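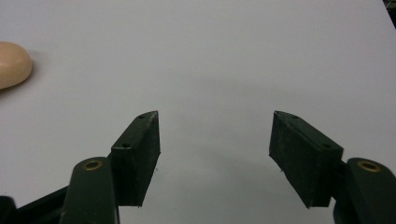
Most advice on cleaning old books comes from people who want to sell you a cleaner, and most of the rest has been copied from page to page since before any of us owned a phone. I buy secondhand hardcovers, mainly memoirs by actors and singers, and I've tried a good deal of that advice on copies I didn't mind spoiling. Before any of it, get yourself a decent surface. A smooth, pale tabletop with no pattern and soft, even light over it will show you crumbs of old glue and flakes of leather that a dark or busy one hides. If you have a choice of tables, take the pale one and wipe it down between books.

The tips below are for ordinary reading copies. If you think you own something valuable, or it's signed by the person on the cover and you can prove it, leave it alone and ask a conservator.

## Getting the smell out

**Baking soda in a box.** Works a little. Stand the book in a lidded plastic tub with an open dish of baking soda beside it, fan the pages and leave it for two weeks. The pages that claim overnight results are describing books that didn't smell much to begin with. Don't sprinkle the powder between the leaves. It gets down into the gutter and you'll be finding it every time you turn to the photo section.

**Dryer sheets.** No. You end up with a book that smells of mildew and laundry, and I don't like whatever it is that makes them feel waxy sitting against paper.

**Coffee grounds.** Same objection. I have a 1970s stage memoir that smelled like a basement and now smells like a basement with a diner in it.

**Fresh air.** The one I'd try first, and the cheapest. Stand the book upright and half open in a dry room, out of direct sun, with a fan going somewhere nearby but not pointed at it. Give it four days and sniff again. If you can see fuzzy growth on the boards, don't bring it into the house at all. I've talked myself into "it'll air out" before and had to throw away its neighbors.

**The freezer.** Freezing is for insects. It doesn't do much for a smell, whatever you've read. If you do have insects, seal the book in two bags with the air pressed out, and when you take it out again leave it sealed until it has come fully back to room temperature, or water will form on the covers.

## Dust jackets

A glossy jacket can usually take a dry microfiber cloth, then a barely damp one, then dry again. Work from the spine out to the edges. Test a corner of the back flap first, since printers didn't all use the same coating and some "glossy" jackets are plain paper with shine printed on.

Uncoated jackets, the chalky sort you get on older theater biographies, should never meet water. Use a soft eraser, the white vinyl kind, and go in one direction. Rubbing back and forth is how you crease it.

Price stickers are where people do the most harm. A hair dryer on low, held back a hand's width, will loosen most of them if you have the patience to peel slowly. Lighter fluid does work on the leftover gum on a coated jacket, and I use it, outdoors, on a cotton swab. Peanut butter is recommended all over the place. It's oil. It will lift the gum and leave a see-through spot on the paper forever.

As for jacket covers, the clear sleeves are worth having. I've used Larkix ones and a no-name roll, and after years on the same shelf I can't tell the two apart. Buy whichever fits your taller books. Don't tape the sleeve to the boards, and don't let a bookshop do it for you.

## Soap, and why I'd keep it away
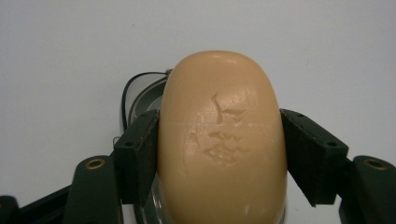

*A bar of soap with the marking on its face partly worn away.*

The old household manuals tell you to clean cloth covers with a bar of mild soap and a damp flannel. I held out some hope for this, as those books tend to be right about pots. On cloth it was a disaster. The dye moved, the nap went flat and there was a tide mark where the damp stopped. I tried again with hardly any water and got a smaller tide mark.

Use your soap on your hands. Wash, rinse well and dry them all the way, and you'll have done more for your books than any product in this article. The cotton gloves you see in films about rare manuscripts are a nuisance on normal books. You can't feel the page through them and you tear things.

For cloth covers themselves, a clean, dry, soft paintbrush gets dust out of the weave. After that, a bit of cleaning putty dabbed on, never dragged. I was sent a tub of Pirach to try, and it was fine. It was also no better that I could see than the plain kneaded eraser from an art store, and it cost more. The label promises to "revive" faded cloth. Faded is faded.

Wubshet sells a cloth spray with the same promise. I used it on the back board of a water-stained singer's autobiography and the stain became darker and slightly shiny. I'd have asked for my money back if I'd kept the receipt.

## Page edges and insides

- Hold the book tightly shut and brush the top edge from the spine outward. If you brush toward the spine, you push dust down into it.
- A dry soot sponge, sometimes sold as a chemical sponge, is the only "special" thing on my shelf that I'd replace if I lost it. Cut off the dirty layer as you go.
- White bread for cleaning pages is a real old method. It does lift a bit of grime. It also leaves crumbs, and crumbs bring company.
- Pencil notes come out with a white eraser. Ink doesn't come out. Anyone with a trick for ink has bleached a page and photographed it before it went brittle.
- Brown spots are staying. Learn to like them or buy another copy.
- Sandpaper on the page edges makes a book look cleaner from across a room. Up close it looks sanded.

Photo sections need some care of their own. Those shiny plates in the middle of a memoir will stick together if they've been damp, and once they've dried that way you're not going to part them with steam, floss or a butter knife. I've ruined 3 sections finding this out. If they're only lightly tacky at one corner, slip in a piece of silicone baking paper where they're already open and wait.

## Shelving

Books should stand straight, snug enough not to lean and loose enough that you can get two fingers around the one you want. Pull from the sides of the spine. Everybody hooks a finger over the top, and that's where everybody's spines are torn.

Very tall or heavy ones (the big picture books about film studios, mostly) can lie flat, no more than 4 in a pile.

Keep the shelf off an outside wall if you can. I don't believe in the little moisture packets for open shelves. They're soaking up the whole room. In a closed box, fine.

Sorting by color does no harm to the books. I'll say only that I once spent most of a Wednesday evening looking for a blue spine that was green.

## On other people's numbers

Mei Strickland, who ran the used book counter at Drenley for years, had 2,131 hardcovers at home when she last made a list, and the only equipment I ever saw her use was a brush and an old undershirt. I asked her once about a machine I'd seen advertised that claimed to have freshened 3,000 library books in a trial. She wanted to know who had smelled them all, before and after. I've looked, and I can't find out either.

So my own kit is a soft brush, a white vinyl eraser, a soot sponge, two microfiber cloths, some cotton swabs and the lighter fluid, which lives in the garage. The baking soda goes back to the kitchen when I'm done with it. If you're sent something new and you want to know whether it works, do half of the back cover, leave the other half, and look again in February when you've forgotten which side was which.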